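Print this article | E-mail to a friend

The Tape Always Wins

Yatziri Ochoa has a scar in her schedule. It runs through most of March, and she blames tape.

Ochoa runs the packing cell at Getside, a contract packer in Dilmont, where a pair of robot arms made by Cludulen folds, fills and seals cartons. Or did, until the morning one of them sealed itself to a carton and carried on working.

"It had 120 boxes behind it and not a care in the world," she says. "Then the tape didn't cut. The arm pulled back, the box came with it, and the arm decided this was the next box."

It swung the carton through the light curtain at 8 in the morning, shift change, with two people walking past. The curtain did its job and killed the drives. The carton, which had not been told, kept going. It hit a stool. The stool, Ochoa notes, has since been retired with honors.

The fault log gave it code 504. She looked it up. "Gripper state unknown," she reads from her phone. "I could have told them that. I was looking at it."

Eliseo Tapia, the engineer who took the call at Cludulen, doesn't argue. The arm learned taping from recordings of human hands, and in those recordings the tape nearly always tore cleanly. "We had a beautiful set of perfect people," he says. "They never got stuck. So the arm didn't know that stuck was a thing you could be."

The repair has been slow and not very glamorous. Tapia's group went back to recording, this time with old cartons, bad flaps and plenty of tape, and with trackers on both wrists.
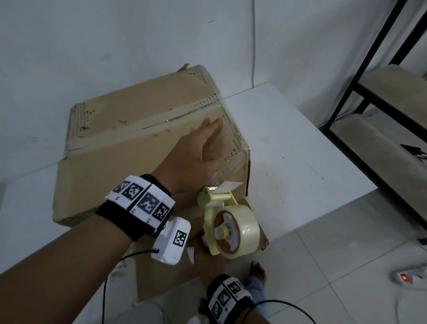
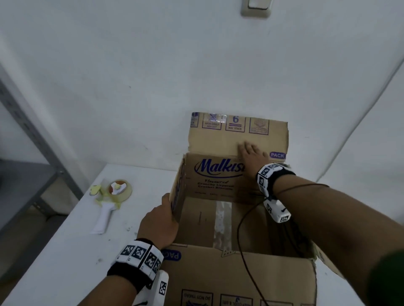
"I wanted crooked tape," Tapia says. "I wanted wrinkles. You would be amazed how hard it is to get a careful person to do a thing badly on purpose - they keep fixing it."

The new software also checks the load on the wrist after every cut. If the arm weighs more than it should, it stops and waits for a human. Ochoa likes this part best. She is less fond of the light curtain, which she had moved farther out on the advice of Manríquez, the safety firm that came in afterward. Their report pointed out that a curtain stops an arm but has no opinion on what the arm has let go of. There is now a mesh panel as well.

Did she think of going back to taping by hand? "We did go back. For 2 weeks. My thumbs would like that on the record."

The arm has been running again on the slow setting. It has stopped itself several times, once over a label stuck to its finger. Ochoa peeled it off and pressed reset.

"It looked embarrassed," she says. "Eliseo says it can't. He wasn't there."

Comments (3)

packrat_dil: We had the same thing with a stretch wrapper. No stool though.

Marge T.: Were the two people OK? The article never says!

Y. Ochoa: Both fine, Marge. One of them dropped a coffee.

Print this article | E-mail to a friend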